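Gilletis Adds Compostable Cutlery Line for Caterers

Gilletis will begin shipping Sanna, a line of compostable forks, spoons and knives, to food service customers in March. The items are molded from a plant-based resin supplied by Clodus and are rated for hot food.

Sanna is sold in cases of 300 and 3,000. Each piece is stamped with a material code — a change requested by composting sites that sort by hand.

"Buyers asked for a spoon that holds its shape in soup," said Liv Forsberg, product manager at Gilletis.
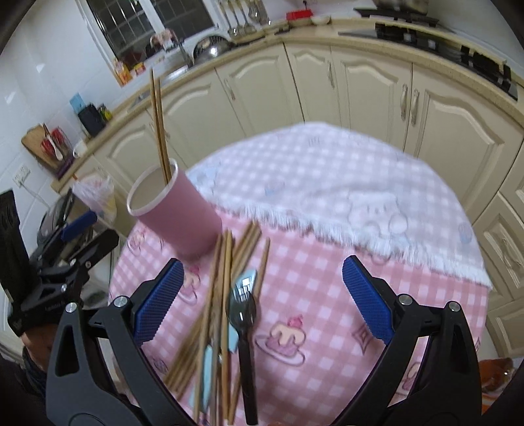 Orders placed before Wednesday ship at the current case price. Samples are available in packs of 100. Contact: A-yeong Ji, Gilletis press office.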